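Lesthorpe Kernar Set-up Guide
Section 10: Recording examples in simulation
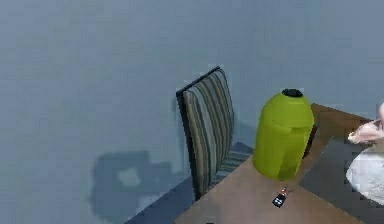
Record each task in the simulator before you book time on the real arm. The policy needs 1,000 accepted episodes per task. Most operators record 58 in one shift.

1. Open Kernar and load the tabletop room.
2. Select a task from the list. Check that every object named in the task is on the table.
3. Press Randomize. Objects and lighting change; the camera stays fixed.
4. Put on the headset and hold your hand still until the status bar turns green.
5. Press Record and carry out the task at normal speed.
6. Press Stop, then mark the episode Accept or Reject.

Note: Accept an episode with a missed grasp if you recovered and finished the task. Reject it if an object passes through the table.

Caution: Do not change the camera position partway through a set. Episodes from two positions cannot be merged.

If error 629 appears, the hand has lost tracking. Reject the episode and repeat from step 4.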